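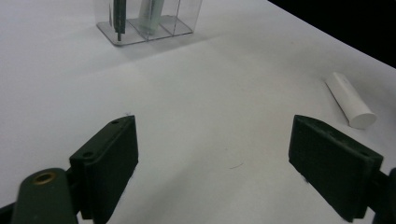 Chapter 7
Showing the Task: Hand-Held and Remote Demonstration

7.1 What this chapter covers

Chapter 6 treated the arm as a machine that follows a path someone has written down. Many useful tasks resist that treatment. Putting a short rod upright in a narrow compartment takes a few seconds by hand, yet a written program for it must state where the rod is, how it is turned, how wide the fingers open, when they close, and how the wrist rolls on the way to the compartment. If the rod is moved a hand's width before the next run, much of the program has to be computed again.

A demonstration supplies the same information in another form. A person performs the task, the motion and the camera view are recorded together, and a control policy is fitted to the record. The chapter deals with the first half of that process: how the demonstration is made, what is stored, and what spoils it. Fitting the policy is left to Chapter 8.

Two ways of demonstrating are considered. In the first, the operator holds a gripper tool and does the task directly at the table. In the second, the operator stays away from the work and drives a robot arm through a leader arm or a hand controller. Guiding the arm itself by pushing on its links, covered in Section 5.4, is mentioned only for comparison.

The opening figure shows the first method, seen from the tool's own camera. The fingers are spread wide, a white cylindrical object, perhaps a short rod, lies on its side on the table past the right finger, and a clear organizer with upright dividers stands farther back. Most of the terms defined below can be located in that one view.

7.2 Terms

Episode. One recorded attempt at a task, from the start signal to the stop signal. An episode may contain a failed attempt. Whether it is kept is decided later.

Tool frame. The coordinate frame fixed to the gripper, with its origin midway between the finger pads. All hand motion in this book is stated in the tool frame unless noted.

Aperture. The distance between the inner faces of the two pads. It is stored as a number at every time step, including those at which the fingers are idle.

Wrist view. The image from a camera fixed to the tool. The fingers keep nearly the same place in a wrist view for a given aperture, while the table and the objects shift as the tool moves.

Approach. The part of an episode between the start signal and first contact with the object.

Leader and follower. In remote control, the leader is the device the operator moves and the follower is the arm that copies it.

7.3 The hand-held method

The operator grips the tool by its handle and squeezes a trigger to close the fingers. The pads are the same shape as those on the robot, so a grasp that holds in the hand should also be possible on the arm. Contact forces reach the operator's palm directly, and most people work at close to their normal speed after a short practice period.

The cost is that nothing prevents the operator from making motions the arm cannot follow. A wrist roll that is comfortable for a person may pass through a joint limit. A quick reach may exceed the arm's speed. Such episodes look correct on the table and fail only when they are replayed against the arm model. Every hand-held episode is therefore checked for reach, joint limits and speed before it enters the training set.

The wrist view also sets limits on what the policy can learn. An object that never appears in it cannot influence the motion, however plainly the operator saw it. In the opening figure the organizer runs past the top of the view, and only the lower part of its compartments can be seen. A policy given this single image would have no sight of the upper edge it must clear. The operator should bring that edge into view before inserting the rod, even where a person could do the insertion without looking.

7.4 The remote method

In remote control the follower performs the task, so every recorded motion is one that the arm has carried out. No reach check is needed afterward. The joint angles come straight from the encoders, and no separate tracking of the tool is required.

Against this, the operator loses touch. Unless the leader reflects force, the only sign that a pad has met the table is the image, or a rise in motor current shown on a meter. Delay between leader and follower adds to the difficulty. Operators respond to delay by moving and waiting, and the record fills with pauses. A policy fitted to such a record tends to pause as well – often in places where it then fails to start again.

Episodes made by remote control are usually longer than hand-held ones for the same task. Table time is the scarce quantity in most laboratories, and the choice of method often rests on it.

7.5 A running case: the Sarkdale rod set

The chapter uses one body of data throughout. The Sarkdale set was recorded on a two-finger gripper of the Gwynne pattern, with short rods and a divided organizer. It holds 880 episodes, of which 524 were made with the hand-held tool and the rest by remote control from a leader arm. Both groups share the same instruction: pick up one rod and stand it in a free compartment.

The rod was laid down at a new position and angle for each episode. The organizer was moved less often. In 6 of the recording sessions it was left in one place throughout, and the effect of that choice on the fitted policy is examined in Section 8.3.

Clear acrylic is a hard case for a camera. The walls of the organizer give weak edges, and objects standing behind them lose contrast. In the opening figure the pale cylinder in the middle section is partly blurred behind the acrylic, whereas the rod lying in the open has a distinct bright end face. The difference matters when the policy must judge which compartments are taken.

White on white is a second difficulty. A white rod on a white table is separated from its background mainly by shading and by its shadow. Lighting that removes all shadow, often recommended for inspection work, is a poor choice here. The Cluvstead lighting rule, given in Section 7.9, keeps a faint shadow on one side of every object.

7.6 Carrying out one hand-held episode

The steps below apply to the rod task. They are written for an operator who has already calibrated the tool.

1. Set the rod and the organizer in the positions given on the session sheet.
2. Open the fingers fully and hold the tool over the table with both pads in view.
3. Give the start signal. Hold still for a short count so that the first images are sharp.
4. Move toward the rod until it lies between the pads. Turn the wrist so that the pads meet the long side of the rod and not its ends.
5. Close on the rod. Do not drag it along the table to correct a poor grasp; open, back off and approach again.
6. Lift, turn the rod upright, and bring the free compartment into view.
7. Lower the rod until it rests on the base plate, then open the fingers.
8. Withdraw straight up and give the stop signal.

A second approach within an episode, as in step 5, is acceptable. Recoveries of this kind are among the more useful parts of a data set, provided they are not so frequent that the policy learns to miss first.

7.7 What is stored

At each time step the recorder writes the wrist image, the pose of the tool frame, the aperture, and a time stamp taken from a single clock. The image and the pose come from different sensors and do not arrive together. If the offset is ignored, the fingers appear to close before or after the motion that goes with them. The Plerno file layout used in the exercises stores both raw time stamps so that the offset can be corrected later.

Raw images are kept at full size. Cropping and resizing are done on a copy, at the time of fitting, for the reasons set out in Section 8.1.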